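Drinking more water, nine weeks in

26 May 2019

I have had headaches on and off since my twenties. They come on in the afternoon, behind the eyes, and stay until I go to bed. In March the practice nurse asked me how much I drank in a day and I had to think about it. Two mugs of tea before work, a coffee at lunch, and then whatever I had with dinner. She suggested I try drinking more plain water for a while and keep a note of it.

So I have been keeping a note of it. I use the back pages of an old diary, one line a day, with what I drank and whether I had a headache. It takes less than a minute and I do it while the kettle boils for the last tea of the evening.

The first fortnight was a nuisance. I was up in the night more than I liked and I had to plan the drive to Drumine around the one garage with a decent toilet. That settled down. I now drink most of it before three in the afternoon and very little after seven, and I sleep through again.

I don't enjoy cold water much. At work I let it stand on the desk until the chill has gone off it. The tap water at our office tastes of swimming pool first thing in the morning, so I fill up at home before I leave. Our water at home is hard and furs up the kettle, but it tastes of nothing, and that suits me.
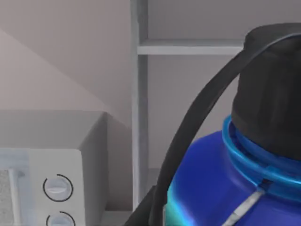 I tried a few things to make it more interesting. Cucumber was a waste of cucumber. Lemon was all right but my dentist was not keen on me sipping it all day. Mint from the pot by the back door is good for the first hour and then goes brown and slimy. A small splash of orange squash got me through the worst of April, and I have mostly stopped bothering with it now.

The other change was tea. I didn't want to give it up and I haven't. I moved the second mug to mid-morning and put a glass of water where it used to be, straight after breakfast. That one glass has been the easiest part of the whole thing, as I am standing at the sink anyway.

Now the headaches. In the 28 days before I started I had 12 of them, going by the marks on the kitchen calendar. In the last 28 days I have had five. I know that isn't a proper test. The evenings are lighter, I have been walking home along the canal, and we moved desks at work so I no longer face the window. Any of those might have done it. The two worst ones this month both came after long meetings at the Grorano office, where it is stuffy and I forgot to drink anything until the train home.

My skin is the same as it was. I have no more energy than before. I have read a lot of claims about both and can only say what I have noticed.

I go back to the nurse in July and will take the diary with me. Until then I am carrying on as I am. I also need to descale that kettle, which has got to the stage of leaving bits in the cup.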